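Building the Akitz arm at home - your questions answered

Print this page | E-mail this page

Reading time: 4 minutes

I get a lot of mail about the arm, which makes me very happy, and a good part of it asks the same handful of things. So I've gathered the answers in one spot, and I'll keep adding to them as the build goes along.

What is Akitz, anyway?

Akitz is my name for a one-arm home robot I've been putting together, partly at my kitchen table and partly at Jundetbridge, the shared workshop across town where I rent a shelf and far too much bench time. The idea is a helper that can pick up ordinary things around a kitchen and set them down again without any drama. It's a hobby, and I'd love for you to build one too!

How much have you spent?

So far, $3560. That sounds like a lot (it is a lot), but $3000 of it went into the arm, the gripper and the motor drivers, and the rest has dribbled away on cables, fasteners and a second power supply after I cooked the first one. If your workshop has a decent parts bin you'll do better than I did.

Do I need the arm before I can start?

No, and please don't wait for it. I spent the whole winter working in simulation before I bolted anything down, and I still try every new grasp there first. You can knock a bottle over a hundred times on a screen and never once reach for the mop. The room I practice in is a made-up kitchen I call Ekmont, and lately I've been trying to sort out how the gripper should come in beside a bottle standing on the floor.
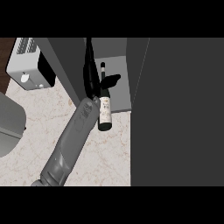 Gripper beside the wine bottle, seen from above in the Ekmont simulation.

Why a wine bottle, of all things?

Partly because I had a model of one handy, but mostly because it's a fussy shape to plan for. The neck is narrow, the body is wide, and it tips if you so much as look at it wrong. I'd suggest starting with something squat, like a jar, and working up to bottles once you trust your numbers.

How fast does the arm move?

Slowly! I keep it at 70 millimeters a second near anything it might bump and let it go a bit quicker in open space. In simulation I run the same speeds, even though it's tempting to crank them up, so that I get used to how long things really take.

Which controller software do you use?

A small program of my own called Meireles, which began as a weekend script and has grown in all directions, like a tomato plant. It reads a list of poses, checks them against the joint limits and sends them along to either the simulator or the motors. I'm still tidying it up and hope to share it in April.

Is it safe to run around the house?

With care. Put a stop button where you can slap it without thinking, keep kids and pets in another room, and stay next to it the whole time it has power. I've been at this a good while now and I still don't walk off to answer the door.

Can I come see it?

If you're near Jundetbridge, yes, please do. I'm usually there after 6 p.m., and there's tea.

Print this page | E-mail this page

Comments (3)

benchdog: Thanks for the part about starting in simulation. I bought my motors first and they've been in a box ever since. Might finally get going.

solder_and_toast: Do you model the liquid in the bottle, or is it just one solid weight?

Page author: Just one solid weight for now, placed low in the body. Sloshing is on my list, a long way down it.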